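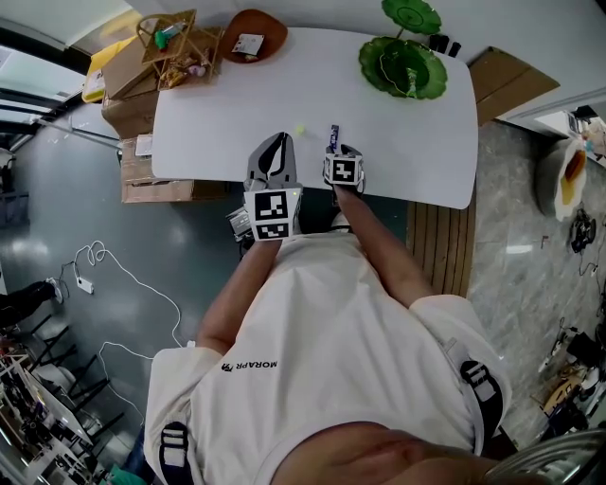

Our snack table had its first proper outing in March, and I'm still delighted with it! For years the tea break at our Millville mornings meant a packet of biscuits passed along the row until it reached the back as crumbs, and I'd got so used to it that I'd stopped minding. Now we have a table you actually want to wander over to. The green leaf-shaped plates are my favourite part, with their scalloped edges, and they look lovely against the white top. The brown oval tray sits along from them, and then there's the little tiered rack in light wood, which holds a surprising number of small snack packets for something that takes up one corner.

The rack came from the Sesta shop on the Hirkau road, where I'd gone in for drawer liners (I came out without any). It was on a low shelf behind the plant pots and I knew straight away what it was for. Small packets are a nuisance on a flat surface. They slide, they get buried, and everyone digs through to the bottom looking for the salted ones. Standing up in tiers they behave themselves, and people can see what there is from the other side of the table. If you're filling it, please put the taller packets at the back and the tiny ones in front.

The plates were a bit more of a hunt. I wanted something with some cheer to it that could still be stacked in a cupboard, and I went through a whole afternoon of plain white ones before I found these. They are good for anything you'd pick up with your fingers: grapes, cheese straws, orange segments, the small almond things from Rusnák. They are less good for anything round. We had cherry tomatoes on one and they went everywhere, so tomatoes now go in a bowl. Slices of cake are fine if you cut them small.

The tray is for the odds and ends, the things that never have a home. At the March morning it had the tea bags on it by the end, and somebody's reading glasses, which have been claimed. I like having it in the middle of the far side, where people reach it last, and it carries well when we're clearing up.

We had 28 people through the door for that first one and almost everything went. The oat bars disappeared before the kettle had boiled a second time. The rice cakes came home with me, all of them, and I've been eating them with jam. More fruit next time, I think, and fewer rice cakes!

A word on setting out, for anyone who fancies a turn. We start at the far edge of the table and work forwards, and we leave the near side clear so there's room to put a cup down. It took me a while to come round to this. My instinct was to cover every inch, and it looked splendid for five minutes, and then people were balancing tea on the window sill. Two plates of food at once is plenty. Keep the rest in the kitchen and top up as they empty, and the table looks fresh right to the end.

I'd also love to hear your ideas for savoury things that don't need a fork. We're well off for sweet. Someone mentioned little cheese scones and I have thought of very little else. If you're bringing something home-made, please pop a card beside it with the ingredients on, nuts especially, in big clear writing.

The next morning is set for 32 places and the list is up on the kitchen door. Put your name down with what you'd like to bring, or leave the second column blank and just come and eat.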